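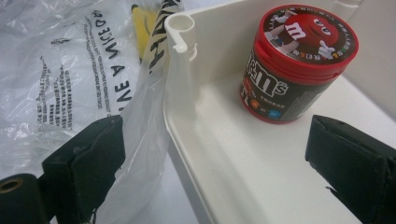 I went to the Hondar open day in January expecting to be sold something, and I was. The building in Lokthorpe was warm, the coffee was decent, and Celeste Sampaio gave a good talk about handling groceries. She said the picking station could manage up to 240 items an hour. I asked how many of those an hour it managed on a bad day, and got a slide about the roadmap.

My doubts are about the groceries. A hard canister with a screw-on lid is a kind object. It stands up by itself, it has one obvious way to be held, and you could hand it to a toddler. A crumpled plastic bag is another matter. It folds, it shines, it hides whatever is in it, and half of what I carry home from the store comes in one. If I were running these demonstrations I would start with the bag and stay on it until lunch.

Bartosz Kwiatkowski, who had come over from Pletau with me, thinks I'm being unfair. His view is that every machine starts with the easy stuff. Fine, but then say so in the brochure. The one I was given runs to 119 pages and the word "bag" gets four mentions, two of them about waste disposal.

I would like to see a day with no talk at all. Let visitors tip out their own shopping and watch what happens to it. Adanech Lencho, who took our questions at the end, wrote that suggestion down. I'd go back for it, and I'd bring the bread and the eggs.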